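4/12/23, Gandoston, bench 2
Gripper unit 6, hand-held. Nele Albers + me

Back from the Lindemann job with a note on it: "closes crooked, left lags". Also clicks. Count on the trigger log is 3,080 closes since August, so over the service interval anyway. Did the lot.

Strip down. Front edge screw out first, then the two rear ones. Thread lock on the rear pair had gone to powder, no wonder the base had play in it. Cleaned threads, new blue lock, a drop each. Dont use the red, we had to drill one out last time.

Pivots. Both upper ones fine. Lower left was dragging, you can feel it if you take the finger off and swing the arm by hand. Pin had a groove worn in it you can catch with a fingernail. Swapped for one from the Groven box (the grey tin, not the new bag, new bag is a hair oversize and I am not reaming anything today). Lower right cleaned and put back.

Click was the left link touching the housing at full open. Filed the burr off. Gone.

Pads. Left pad was lifting at the tip, old adhesive all stringy. Both off, scraped, wiped with iso, new glue, clamped over lunch. Colour match is good enough. Always do pads as a pair or the grip goes off to one side, Nele's rule and she's right.

Zero. Fingers closed on the 26 mm block, set encoder, open fully, close again, check. First go it came back short on the left. Redid it with the base screws properly tight (my fault, had them finger tight) and it came back clean. Wrote the new offset on the lid sticker and in the Todix sheet.

Soft goods check after. Knitwear on flowered bedding.

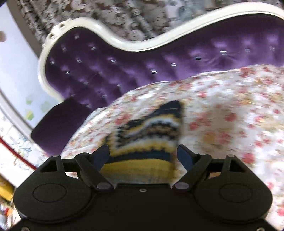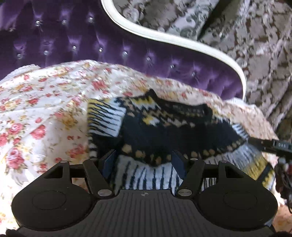
Knit is the one that shows up a bad pad. Smooth block will pass with all sorts of faults, a jumper catches on any glue edge or sharp corner. Look for pulled loops after every close and run a fingertip round the pad edge while your at it. Thick seams and cuffs need the fingers opened right out, if you start half open the tips just push the fabric ahead of them.

Camera end: lens wiped, bracket snug, didn't touch focus. Someone has been wiping the lens with shop rag, there's a fine scratch near one side. Cloths are in the drawer. Please.

Cycle run: 100 closes on the bench, no load. Checked the zero afterward, still good. Left arm moves with the right now, far as I can tell by eye. Want a proper look with the dial gauge but Nele has it over at Groven.

Still to do
- order lower pivot pins, right size this time
- blue lock nearly out
- right lower pin will want replacing at next service, it has the start of the same groove
- swap cable tie on trigger lead for a velcro one, the tie is biting into the jacket
- ask Lindemann if it got dropped, small ding on the underside of the base

Unit is back in its case, top shelf. Charger is NOT in with it, still on the bench.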